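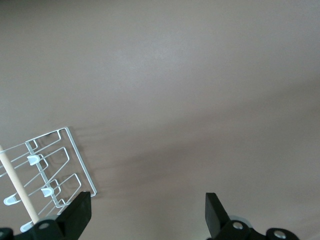
Drying test, second batch of cotton (February)

Continued from the previous page, where I stopped in the middle of the mordant calculation. Sherif finished it for me this morning and his number is the same as mine, so we keep it.

Fabric is the plain cotton from Lakitz, unbleached, the medium weight. I cut it into strips and washed all of them together in hot water with soda ash. The water came out yellow like weak tea. I washed again, and the second water was still a little yellow, so I washed a third time. Last month I stopped after two washes and I believe this was the reason for the pale spots in the first batch. The spots were always near the selvage, where the cotton holds more of the wax.

Dry weight of all strips after washing and one night in the room: 397 g. I weighed on the big scale, because the small one does not go above 200 g and I don't like to weigh in parts.

Mordant

Alum, as before, dissolved first in a jar of very hot water and then poured into the pot. Sherif wants to try aluminum acetate next time. He says that for cotton it is the more correct one, and alum is for wool. I agree in principle, but I want first to have one complete series with alum, so that we can compare with something. We did the tannin step before it, with oak gall powder from Ulia. The powder has become lumpy in its bag. I pressed it through the tea strainer with a spoon. Please somebody put it in a jar with a good lid.

Strips stayed in the tannin until after lunch, then a light rinse, then into the alum and left until evening. I forgot to write the time when I put them in. It was before Yasmine came back from the post office, so not later than 2 in the afternoon.

Dye bath

Madder root, ground, the packet marked Helmy. This is a different packet from the one in the first batch and the smell is stronger, more like earth. I put it in a cotton bag as Yasmine showed me, with the neck tied twice. In the first batch I used the loose powder and we had small red-brown grains in the cloth which did not go away with rinsing.

I raised the heat very slowly. The recipe in the green folder says not to pass 60 degrees, or the browns come out and the red becomes dull. I kept it at 50 for the first part and let it rise a little at the end. The hot plate is not very exact. When I turn the knob by a very small amount, nothing happens for a long time, and then it goes up too much. I had to take the pot off the plate two times and wait.

Added a spoon of chalk to the water. Our tap water is soft and madder likes calcium. I did not do this in the first batch, so this is one more difference between the two, and I know that it is not good practice to change so many things at once. I write it here so that nobody thinks later that the better color comes only from the washing.

Color after the bath, wet: a deep orange red, quite even. Two of the strips were folded against the wall of the pot and have a lighter line across. These are my fault, I stopped stirring when the phone rang. I marked them with a knot in the corner and they do not go to the light test.

Drying

All strips dried flat this time, in the back room with the window closed. In the first batch we hung them from one edge and the color moved down with the water, so the bottom was visibly darker than the top. Yasmine saw it first and I did not believe her until I cut one strip in half and put the halves side by side. Flat is slower, but the color looks the same from end to end. I turned them over once before I went home.

One thing I noticed: where a strip lies on another strip, even only by the corner, there is a dark edge in the morning. So they need more space than I thought. With the full amount we will have to dry in two groups, or ask for the table near the sink.

Rinse and wash fastness

First rinse quite red, second pink, third nearly clear. Then I washed one strip with the neutral soap together with a piece of white cotton, as the method says. The white piece took a very light pink, less than in batch one. I stapled both pieces on the facing page. Sherif thinks they are the same. We looked at the window and not under the lamp, and I still think the new one is lighter.

For next time

Light test: half of each strip under the card, half open, south window, leave for one month. Yasmine will write the start on the card itself.

Order more chalk, and ask Brerel if they have the gall powder in smaller bags.

Try the same Helmy packet without chalk, everything else equal, only a few strips.

Ask Sherif where he put the long thermometer. The short one touches the bottom of the pot and I don't trust what it shows — maybe the 50 degrees was higher in truth.

The dye bath is still in the pot with the lid on. There is color left in it. Please do not throw it away, I want to put the wool samples in tomorrow.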